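Leave the Table Messy

Loubna Benkirane

I've been arguing with people at work since spring, and as the arguing has now spread to my brother-in-law and a man I met on a train, I may as well put it in writing. My position is that if you want a machine to learn how to pick things up, you should go and get your examples from places where people live, and you should resist the urge to tidy them first.

Some background, for anyone who came here for my bread posts. I look after the collecting side of a project called Rateo. People take a pair of hand-held grippers, each with its own camera, and use them to do ordinary chores: clearing, sorting, putting away, handing things from left to right. We keep the recordings and a learning system chews through them. By the end of May we had 1265 recordings from the studio at Zondia and 2355 from homes, and the row is over which pile deserves more money next year.

The studio people have a good case and I don't want to be rude about it. Their lighting is the same every day. Their table is white. They have 8 objects, lovely plain ones (I'm fond of the yellow cylinder), and when a grasp goes wrong they can tell you why by lunchtime. With the home recordings I can spend a whole afternoon on one failure and come away with three theories and a headache.

But then I look at what a home gives you! Take a family's dining table with a patterned cloth on it. The cloth has its own drawings, and to a learning system a drawing of an apple and a piece of fruit sitting a hand's width away are two round bright things that want telling apart. You'd never think to put that in a test plan. I certainly didn't, and writing test plans was my job for six years.
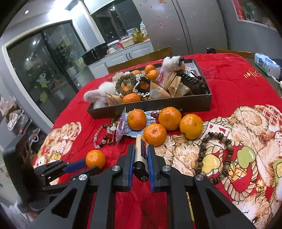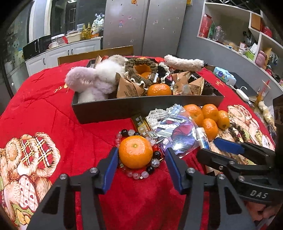
Tangerines, beads and printed bears on a red cloth, with the grippers in among them.

What a bracelet teaches

I keep coming back to the beads. A tangerine is a friendly object: it's round, it gives a little, and you can come at it from nearly any side. Put a bracelet round the bottom of it and you've got a proper question. Do you lift the fruit straight up and leave the beads lying, or do the jaws go in low and bring half the jewellery along? A person sorts that out without a thought, and the little adjustment they make is the bit I want recorded. I'd swap a hundred clean lifts off a white table for ten of those.

Then there's everything we'd never have bought. Nobody at Cherkaoui, who supply the studio's objects, has a crocheted scrunchie in the catalogue, or a fluffy toy, or a clear packet that shines back at the camera. Those are awkward in different ways, and they turn up in homes for free, already piled on top of each other.

Where I give ground

My colleagues' best point is about labels. Somebody has to write down what happened in each recording, and a messy table takes far longer. We sent more than 100 home recordings to Jistura for labelling and the notes came back full of "small item, unclear". Fair enough, too. I couldn't have named half of it myself. My answer is to ask the person who made the recording to say a sentence or two straight afterwards, while they still know what they were reaching for. It's cheap and it's a bit clumsy and I think it would do.

I'd also accept that a home can be too much. If the task is lifting one piece of fruit, you don't need a week's shopping on top of it. What I can't go along with is the instruction sheet we used to send out, which told people to clear the surface, put down a plain cover and keep to two or three items. We were asking families to build us a worse studio.

The new sheet goes out in August. It says to leave the table as it is, and I had to fight for that line, so if you're one of our households, please don't get the good cloth off on my account.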